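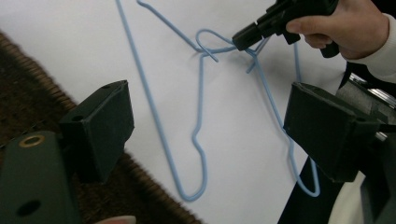 Hanger Day at Drolow: A Small Gallery

Home | Gallery | Notes | Visitors | Contact

Hi again! If you've been following along, you know I spend a lot of my working week showing a robot how to do things by doing them myself, over and over, with a gripper in each hand. No joystick, no headset. You squeeze the handle, the fingers close, and the camera on the gripper records what the fingers saw. Later all of it goes into Skera, our training software, and with luck the arm picks up the habit.

This round was untangling wire hangers, light blue ones on a big sheet of white paper. Milagros Villanueva picked the task and I have mostly forgiven her. The top picture is my favorite kind of mess – two hangers with their hooks locked together, and one gripper already pinching the wire just to the right of the knot.

We're aiming for 408 demonstrations in this set, and each one is supposed to take under 20 seconds. Mine don't always. I get stubborn about a knot and forget that the robot is going to learn my stubbornness too (Milagros has opinions on this, and she's right).

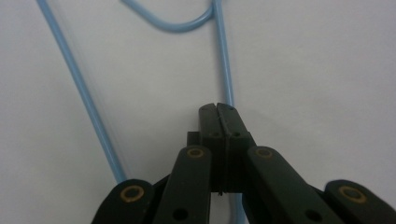
Fingers together

The black gripper, fingertips pressed together, with blue wire passing behind the right one. Views like this are why I keep going on about camera placement. From where your own eyes are, you'd just lean over a bit and look. The robot only gets what the gripper camera gets, so if a finger hides the wire, it's hidden. New people at the Punora bench always want to know why I tilt my wrist so much, and that's pretty much the answer.

Fingers apart

I keep the wide-open views in the gallery as well. They're not very dramatic, but I like how clearly you can see the finger pads!
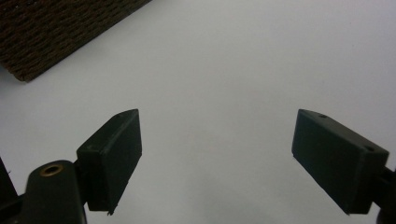
Green gripper, open wide over plain white, with a corner of something brown and woven at upper left.

Contact: Drolow workshop desk | © 2019 Drolow | Back to top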